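Two Arms and a White Table

I gave up my half of the garage in January, and I'd do it again tomorrow! The arms are a pair, bolted together over 60 evenings at the Guseck shared workshop (bring your own coffee, trust me), and I finally run both from one old laptop.

Money first, as that's what everyone asks. I'd set aside $400 for the grippers and spent $494, mostly on the soft fingers. I tried a hard metal claw from Proslow before that, and it crushed everything I handed it. Soft hands forgive you when your math is off, and mine is off a lot.

The job I picked sounds silly: pick up a squishy thing, put it in a bowl. My bowl is orange and fuzzy, and I put a cross of masking tape on the table so I'd have a fixed spot to measure from. Before the tape I was redoing my numbers every single night, muttering at the screen like a crazy person.

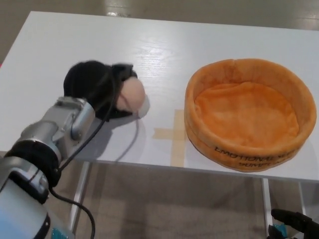

Next up is the wiring, which I keep putting off. A guy at the Messina parts counter sold me a bag of cable clips, and I plan to use every last one before I touch the code again.

Contact Fovard Magazine | © 2018 Fovard | Back to top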